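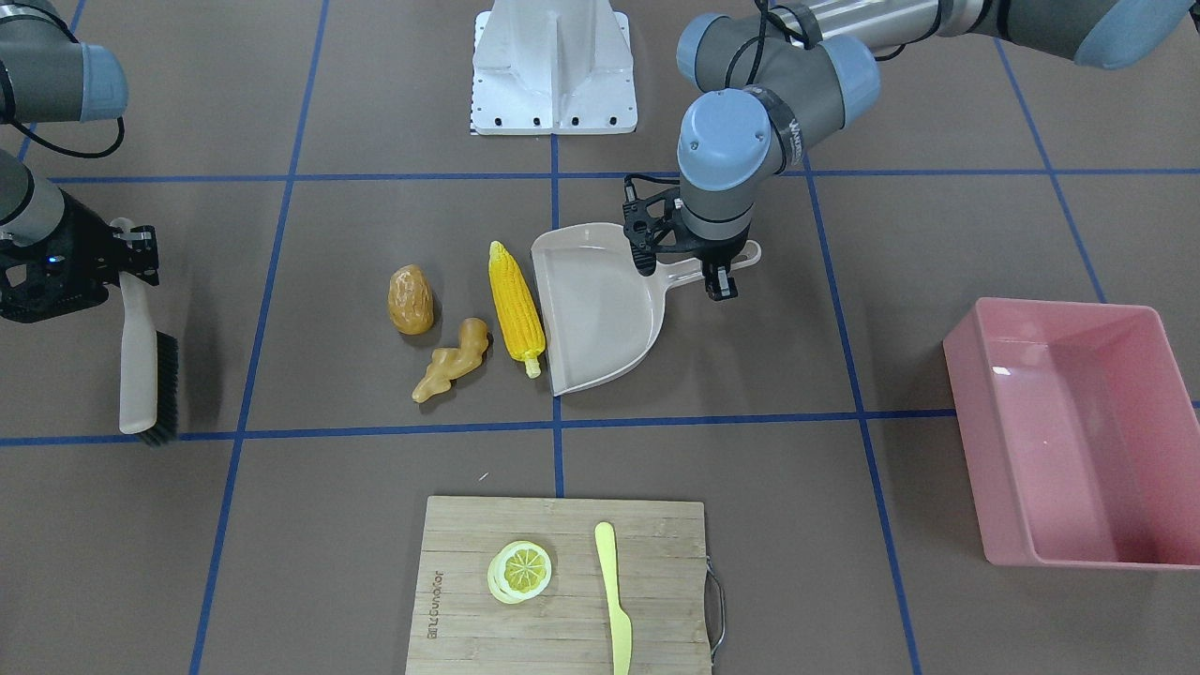
*A dustpan, with play food beside it.*

My street in Grircombe is 80 doors long, and I have lived behind one of them for 13 years without once borrowing a ladder. I'm rather ashamed of that. I own a ladder, you see, and so does next door, and so I suspect does everyone as far as the Brilard bakery, and they all hang in the dark being used twice a year.

When I was small we borrowed everything (sugar, jump leads, a cake tin that went round so often it had three surnames written on the bottom). 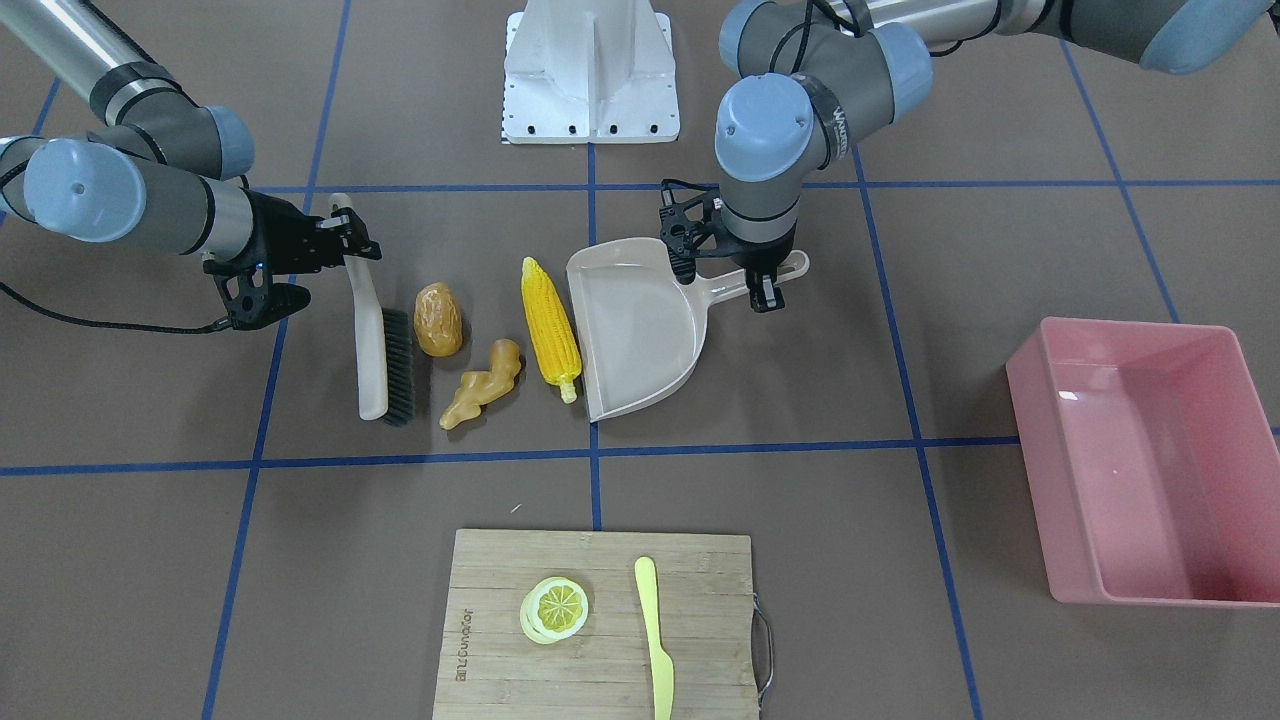

## The awkward bit

Asking is hard, I do know that. You stand on a step feeling like a salesman. But I asked for a hedge trimmer in March and came home with that, a bag of rhubarb and the whole history of somebody's knee!
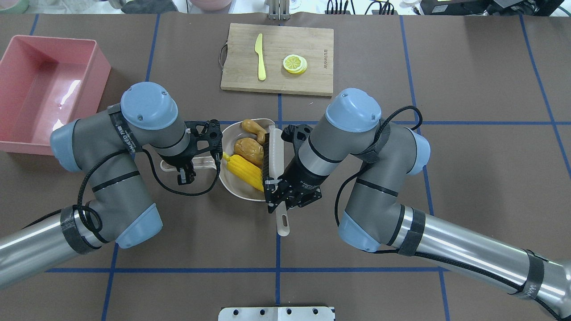
*A round bowl of food on a taped-out table.*

I would much sooner have the knee than another parcel. Zadow, where my sister lives, has a shelf by the bus stop where people leave things to be lent, and she tells me the good casserole dish

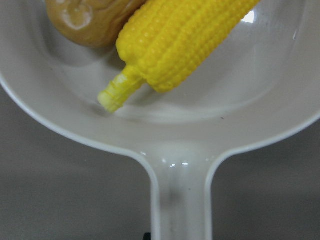

always comes back, usually cleaner than it went. So I've put my name on my ladder in large letters, and it is by the side gate if you want it.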